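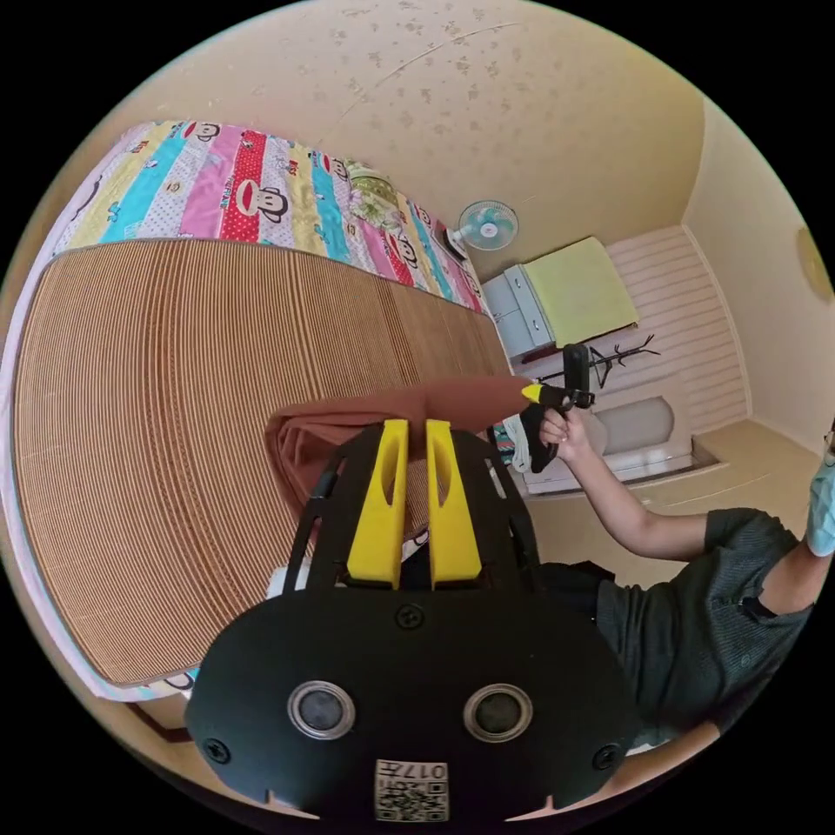 Photo: Cellwood / Drandport

January, workshop notebook, started a bit after lunch

Second go at the madder bath today, and I want to get this down before I forget which jar was which (last time I labeled the lids and then swapped the lids, so half of my notes from that batch are guesswork). The short version is that I'm finally getting a red I like, and I'm pretty sure the water is why.

Background for anyone picking this up cold: the first batch was done with plain tap water here in Drandport, which is soft as anything, and the cotton came out a sort of tired salmon. Pretty enough, but I wanted brick! The old recipe sheet from Randdale keeps going on about chalk and I had been skipping that line. So this time I stirred a good spoonful of chalk into the bath before the ground root went in, and you could see the liquor turn deeper within minutes. I was very pleased with myself.

Scouring: washing soda and a long simmer, lid on. The water came off yellow-brown and pretty disgusting, so I did it over until it rinsed clear. I used to skimp on this and I'm sure it's where my blotches came from.

Mordant: alum, with a tannin soak the night before. I let the pieces sit overnight in both and didn't rush the drying in between. One strip got left out of the tannin by mistake (it was stuck to the side of the bucket). I dyed it anyway to see what would happen – it's noticeably paler and a bit pink, so I've pinned it in the back of this book as a warning.

Dye bath: held it at 53 degrees Celsius, as steady as our hot plate allows, which means me standing there fiddling with the knob like I'm tuning a radio. The first time I let it creep up close to a simmer and I think that's what dragged the browns out of the root. Kept everything in for 2 hours, turning the cloth over whenever I walked by, then left it to cool in the pot.

Took 4 swatches along the way so we have a proper ladder of shades. The jump between the first and second is big, and after that it slows way down. I can't tell the last pair apart under the shop lights. Need to look at them by the window in the morning.

Stuff to sort out:

The Feng scale is reading heavy again. I zeroed it and it drifted while I was looking at it. Weights for this batch are from the old balance, so don't mix them up with the ones on the previous page.

We're low on ground root. There's a cheaper whole root, but then somebody has to grind it, and last time the coffee mill smelled like a wet garden for weeks.

Light test: half of each swatch under card, taped in the south window. The old recipe sheet claims madder will take 2,000 hours of sun before it shifts. We'll see, I'm going to peek way sooner than that.

Saved the leftover bath in the lidded bucket under the sink. It still has plenty of color in it, so I want to try wool next, and maybe a dip in iron to push it toward plum. PLEASE don't dump it.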